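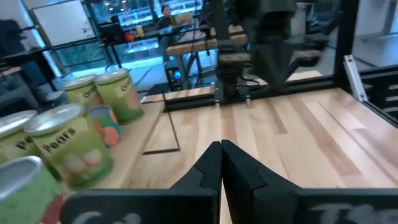 4. Setting up fraud alerts and transfer limits

This section covers the alert and limit settings in Callico. Complete section 3 (linking an account) first. You will need the phone number you gave when you enrolled and your six-character member code.

4.1 Turn on account alerts

1. Sign in and open Settings, then Alerts.
2. Select the account you want to watch. Checking and savings accounts have to be set up one at a time.
3. Turn on New payee, Address change and Password reset.
4. Under Large withdrawal, enter a dollar amount. The default is 2000.
5. Tap Save. A test message is sent to your phone.

Note: Alerts go out by text message unless you choose email in step 3 of section 2. Joint owners get their own alerts only if they have enrolled separately.
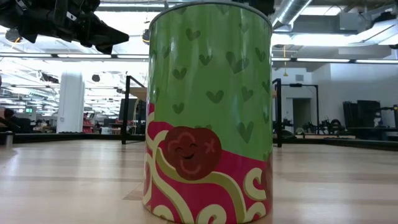

4.2 Set a daily transfer limit

1. From Settings, open Limits.
2. Enter the most you want to be able to send in one day. The highest limit for a standard account is 3000.
3. Enter your member code.
4. Tap Confirm. A lower limit starts right away. A higher limit starts the next morning.

Caution: No one from Callico will call and ask you to raise your limit. If a caller tells you to do this to "protect" your money or your military benefits, hang up and go to section 4.4.

4.3 Add a trusted contact 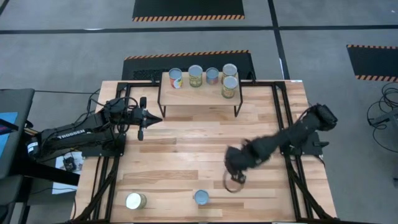
A trusted contact is a person we may call if we see activity that looks wrong and can't reach you. This is useful before a deployment or a long move. The contact can't see your balance or move money. Pick someone who does not share your phone plan or your email account. Think of a table with an arm mounted on each of two opposite sides: you and your contact should be able to act from separate places — if a thief takes over your phone, the contact's phone should still work.

1. Open Settings, then People.
2. Tap Add contact and enter the person's name and phone number.
3. Ask the person to reply YES to the message they receive. The request expires if there is no reply.

Note: Zindholm accounts moved over to Callico keep their old contact. Check that the number is still right.

4.4 Report a suspicious message

1. Do not reply, and do not open any link.
2. Take a screenshot showing the sender and the full message.
3. Open Help, then Report, and attach the screenshot.
4. If you have already sent money, tap Freeze account before you do anything else. You can write the report afterward.

Caution: Freezing an account also stops automatic payments, including rent and insurance. Call each company to arrange another way to pay.

Error 99 on the report screen means the attachment is too large. Crop the screenshot and try again.

Guide text revised 17/05/2021 by Abla Sfeir, member support.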